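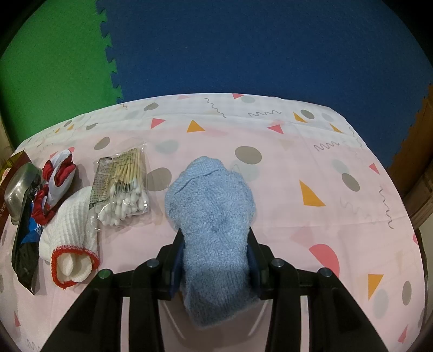
3.2 Cloth, touch and the weekly wash

Home | Issues | Authors | Contact
May 22, 2023
Annapurna Shetty and Yamuna Pisharody
15 min read

We came to this part of the study a little sideways, having set out to ask households in Hayes and Venen about water use and found that people much preferred to talk about their linen (and who could blame them!). Of the 2,393 diary entries we collected, 1,743 mentioned towels, tea towels or tablecloths by name, often with a good deal of feeling. Looped terry, of the kind in Figure 4, was described again and again in terms of how it felt against the face, and hardly ever in terms of its colour.

Participants in Hayes tended to keep a towel until the loops went flat, and then moved it along to the laundry, the shed or the dog. In Venen the habit was to buy in sets and retire the whole set together, which several older participants told us, quite cheerfully, was a waste. We return to this difference in Section 4, where we set it beside the earlier Pruditz interviews.

Figure 4. Light blue terry towel on a pink patterned tablecloth, showing the looped surface and the tighter-woven band.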